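Okay, small whiteboard appreciation thread, who's with me? I've been using the little ones for grocery lists, phone messages and half-baked ideas ever since my place in Nustville, and I will never go back to sticky notes!
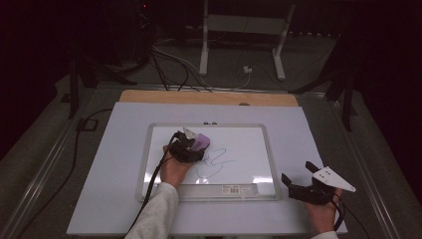
Higinio Arriaga

Blue marker squiggles and a purple eraser — my favorite color combo on any desk. A loopy line is how I test every new marker, by the way. Straight lines hide a skippy tip, curves show it right away.

Also a big fan of the clear tray along the bottom edge. My old board had no tray at all and I lost 14 markers in one year. Fourteen!! I found 2 of them in October, behind the dryer.

Erasing tips, for the folks who asked: lay the board flat if you can. You can press evenly and it doesn't slide down the wall on you. Go one direction, lift, start again. Scrubbing in circles just spreads the blue dust around. 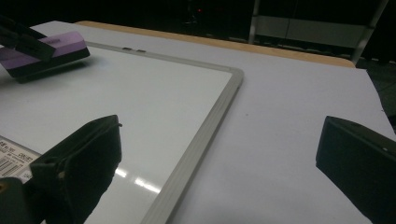 Purple top, thick black underside, glossy white board.

Love a chunky eraser like this one. The skinny kind folds up under your fingers and then your knuckles do the wiping.

If there's a ghost of old writing that won't budge, trace over it with fresh marker and wipe it while it's new. Works for me on all but the really ancient stuff (I have a phone number from the Brergate days that may outlive me).

One thing I still can't settle — product sticker on the front, peel it or leave it? I'm a peeler. My sister leaves hers on forever and writes around it. Tell me which one you are!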